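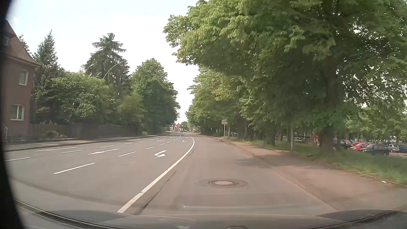
Left-turn lane and solid white line, crack running along the right side of the line.

February, 4:40 pm

Long one today, mostly the Skultell handover. Heriberto Ocampo is leaving the firm end of the month to open his own practice over in Salinas (good for him!), so we have to work out which client files go with him and which stay with us. I pulled 48 matters under his name. Of those, 14 have a signed letter saying they want to follow him, 6 want to stay put, and the rest haven't answered the first notice yet. Second notice goes out tomorrow morning, same wording, new date.

Ran the test export from Trisitz again after lunch. It still drops the attachments on anything opened before we switched systems – the letter itself comes over fine, but the retainer agreement and the billing notes just vanish. I tried it by client and then by matter number and got the same thing both ways. Ended up doing 17 by hand, saving each attachment into its own folder and checking it against the paper index. Slow, but at least I trust those ones!

Conflict check on the Stirkine lease dispute: Heriberto wrote the first demand letter and we're keeping the file, so I want a note in there saying exactly when he stopped working on it. Asked him, he's digging out his time sheets.

Trust account balances I haven't touched. Don't move any money until the client's signed letter is scanned in, please, even if they phone and say it's fine.

To do: call Trisitz support about the old attachments, order more file boxes (the deep ones), fix the typo in the second notice, "councel" in line two.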